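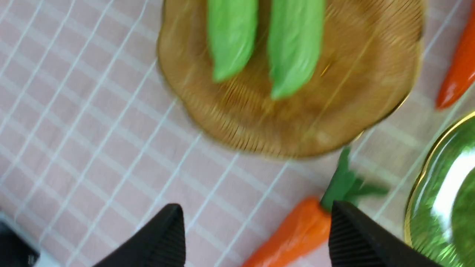
Chapter 7
Sorting and Setting Out

Before a table is laid, the pieces are sorted. This chapter covers sorting by color, by shape and by size, in that order. Work on a cloth or mat printed with a grid, and keep the lines in view while you place each piece.

Elibariki Kimaro's table plans are on page 333.
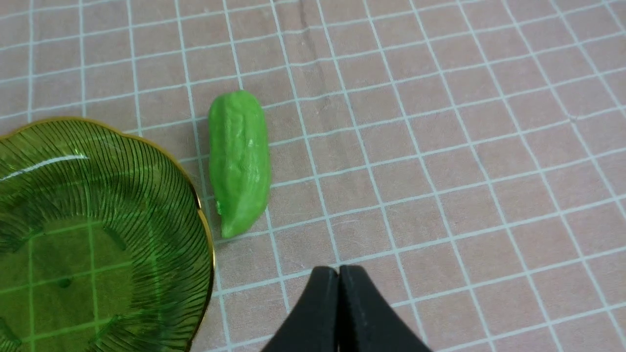 Which should be sorted first, color or shape?
Color comes first. Shape is used to divide each color group into smaller ones.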